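Crichton Playground, spring walk-through
9 March 2022

Swings
Chains and S-hooks: pass. Hooks closed tight, hardly any wear. Lovely to see after the winter we had!
Seats: pass, one replaced (left bay, hairline split).

Climbing net
Ropes: pass. The new Vadent clamps are holding beautifully — not one had slipped.
Anchor bolts: fix. Two need re-torquing before the weekend.

Slide
Deck and handrails: pass.
Exit area: fix. Rake the wood chips back in, they've drifted toward the fence again.

Surfacing
Depth: 7 inches under the net, so top up. Zerkusby can deliver whenever the gate is unlocked.
Drainage: pass, and much better than last July.

Fence and gate
Self-closing latch: fail. It sticks half open. Tie it shut when you leave until the spring arrives.
Signs: pass, but the emergency number needs repainting.

Picnic corner
Benches: pass, sanded smooth, no splinters that I could find (and I did try).
Table: look at the plank ends for lifting screws next visit.
Budget left for repairs: $286. That covers the latch and the paint — great news. 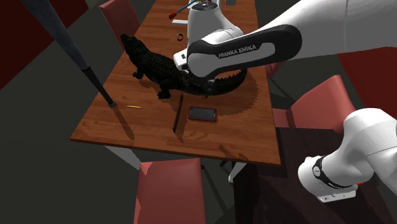 Trash cans
Lids: pass. Liners are in the shed, top shelf.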